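Workshop notebook, figures bench
March 10, 2026

Continued with the Pultutow infantry set, the six standing men. Yesterday I cut all the parts from the sprues and washed them in warm water with a drop of dish soap. The resin of this maker is softer than I like, and two rifle slings were already bent in the box. I put them in hot water from the kettle, counted to ten, and straightened them with my fingers. They keep the shape now.

The sculpting of the faces is good. The hands are less good. On figure 4 the left hand is too big for the pouch it should hold, so I scraped the back of the fingers with a curved blade and then sanded with 1,000 grit. I did not want to replace it with a spare hand, for the sleeve would not match.

Primer: Terkatier gray, two thin coats, low pressure. Marisol Gallegos asked me why I don't use the black one like last time. With black I lost the folds on the trousers and I had to paint them again from memory. Gray shows me the mistakes.
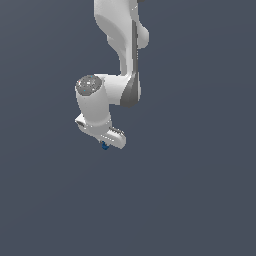 How long should the primer dry before the first color coat?
Overnight is the safe choice for resin. The can says two hours, but on the last set I waited only three and the masking tape lifted the paint from the shoulders.

Uniform colors. I mixed the base from the Bùi field green with a little of the sand, six drops to one. I wrote the recipe on the lid also. For the shadows I added dark brown and no black. Abundio Ayala sent me his reference book about the equipment, and he is right that the belts were lighter than the box art shows. I will repaint the belt on figure 2, which I did already in the dark shade. A pity, it was a clean job.

Helmets: the covers have a nice cloth texture but the seam goes across the front on three of them. Filled with putty, sanded, filled again. On figure 5 I lost some of the texture, so I stippled liquid putty with an old brush. Under primer I can find the place only if I search for it.

To do for the helmets:
- chin straps from lead foil, not from paper this time
- check the height of figure 1, he looks like he wears it on the back of the head
- ask Cayetano Figueroa if he still has the thin foil

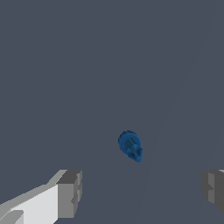 The bases I leave for the end of the week. Faustino Zepeda wants one common base for all six, with a piece of broken road and a ditch. I prefer separate bases, because we carry them to the May show in the small case and the common one will not fit. We talked about this two times and did not decide. Soledad proposed separate bases which fit together like tiles, with the joints hidden in the ditch. I will cut a test from cork before I say if I like it.

Expenses, to not forget. The order from Groker came to 1,332 with the airbrush needle and the two packs of pigments. Without the needle it would be 1,194, so next time I must be more careful when I clean it. The old needle was bent at the tip and this explains the spitting that I blamed on the thinner. I apologize to the thinner.

Boots: tried the new method for dry mud. Pigment first, then the fixer from the side with a fine brush, so it goes under by itself. When I put the fixer on top it moves everything and leaves a ring. Sample on the scrap leg is in the drawer on the left, with a label. Please do not throw it away, I need to compare the color when the ground is painted.

Still open: the decals for the shoulder patches. The sheet is printed slightly out of register and the yellow goes outside the border. I can trim the big ones but the small ones I will probably paint by hand. Next session I begin with figure 3, the face and then the collar.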